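Droltari Artist Pages: Set-up Guide
Section 4. Opening Your Members Area

Work through this section after your public page is live and your payout details have been accepted. You will need the email address you signed up with, a square picture for your banner, and at least one finished post. A song, a short diary entry or a live recording will do.

Screens may look slightly different on a phone. Menu names are the same.

4.1 Create the members area

1. Sign in and open Page Settings.
2. Select Members, then New Area.
3. Type a name for the area. Names can be changed later, but the web address made from the name cannot.
4. Choose Draft. Do not choose Open yet.
5. Select Save.

Note: A draft area can be seen only by you and by anyone you have added as an editor. Bandmates are not added automatically, even if they appear on your public page. 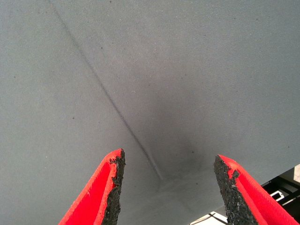
Melati Gunawan wrote in to ask whether a duo can run one area from two logins. Yes. Add the second person under Editors and give them Post and Reply rights. Only the account holder can change prices or close the area.

4.2 Set your price

1. Open the area and select Price.
2. Enter a monthly amount in whole dollars. The lowest price allowed is $1 and the highest is $170.
3. If you want a yearly price as well, check Offer Yearly and enter it in the second box.
4. Select the day of the month on which renewals are collected, or leave the setting on Join Date.
5. Select Save.

Caution: Raising a price later does not change what current subscribers pay. They stay on the old price until they cancel and rejoin. Lowering a price applies to everyone at their next renewal.

A free trial is optional. The trial can be set to 4 or 14 days. A subscriber who cancels during the trial is not charged and loses access at once.

4.3 Add songs and recordings

1. Select Add Post, then Audio.
2. Choose the file. WAV, FLAC and MP3 are accepted.
3. Wait for the bar to reach the end. Closing the window cancels the upload.
4. Fill in Title, Writers and Year. Co-writers must be listed even if they are not on the recording.
5. Under Listening, pick Stream Only or Stream and Download.
6. Select Save as Draft or Publish.

File limit: 226 MB for each track. Longer live sets should be split between songs. 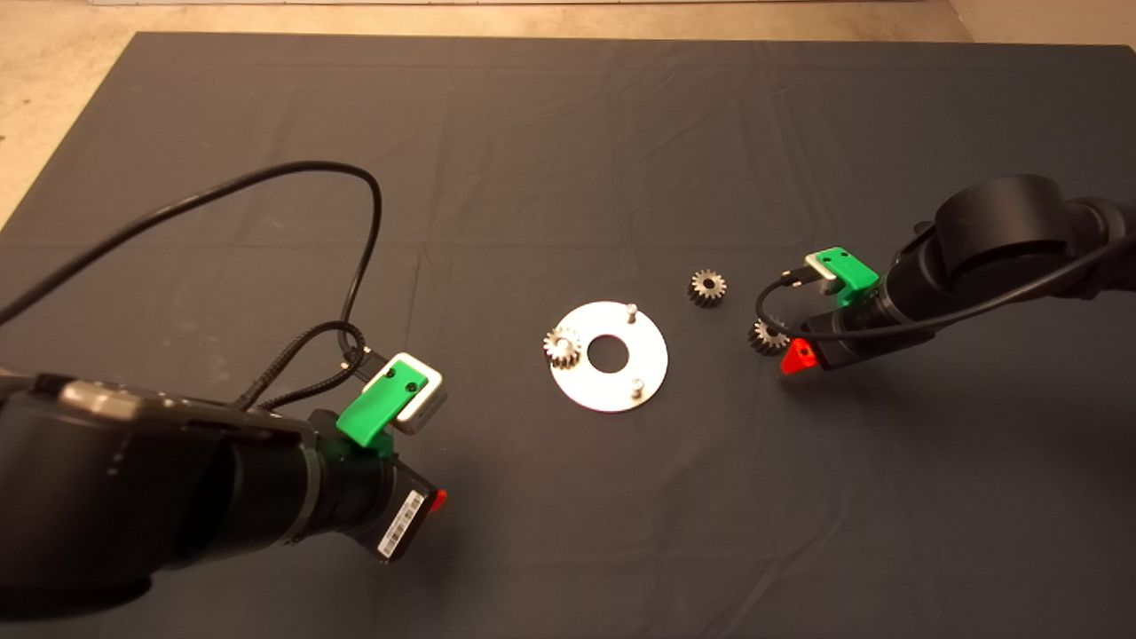 Babak Daneshvar: I split my Pladcombe set into two files and the second one showed up first on the page. Is there a way to fix the order without uploading again?

Open the post list, select Arrange, and drag the tracks into place. Select Save Order before leaving the page. New posts go to the top unless Newest First is turned off.

Caution: Cover versions may need a license before you offer them as downloads. Droltari does not obtain licenses for you. If you are not sure, set the track to Stream Only, leave it in draft, and check with your publisher or rights society.

4.4 Write posts and tour diaries

1. Select Add Post, then Text.
2. Type or paste your text. Pasting from a word processor may bring in odd spacing. Use Clear Format to remove it.
3. To show the opening lines to visitors who have not subscribed, place the cursor where the free part should end and select Insert Break.
4. Choose who can comment: Everyone, Subscribers or Off.
5. Select Publish, or select Schedule and enter a date and time.

Scheduled posts use the time zone in your account, not the place you are playing that night. Change it under Account, Region.

If you are writing about other musicians, venue staff or former managers, ask before you use private messages or photographs. A post can be taken down, but the email copy sent to subscribers cannot be called back. To publish without sending email, uncheck Notify.

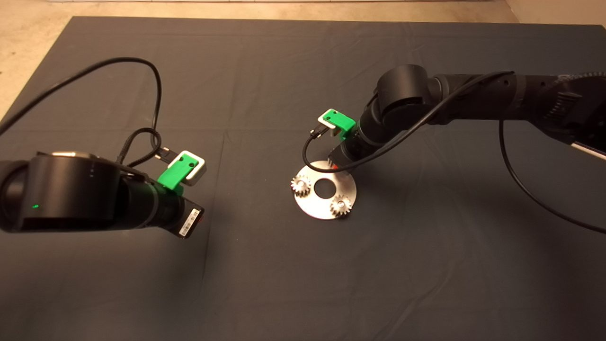
Herman Ngui says he leaves Notify off for the first hour, reads the post again on his phone, and then sends the email by hand from the post menu. This works with any published post. Each post can be emailed once.

4.5 Open the area

1. Select Preview as Visitor and check the banner, the price and the free part of each post.
2. Select Preview as Subscriber and play every track.
3. Return to Members and change Draft to Open.
4. Copy the join link and add it to your public page.

The link works right away. The area may take longer to appear in search on Droltari.

To move subscribers over from a mailing list, go to Section 5.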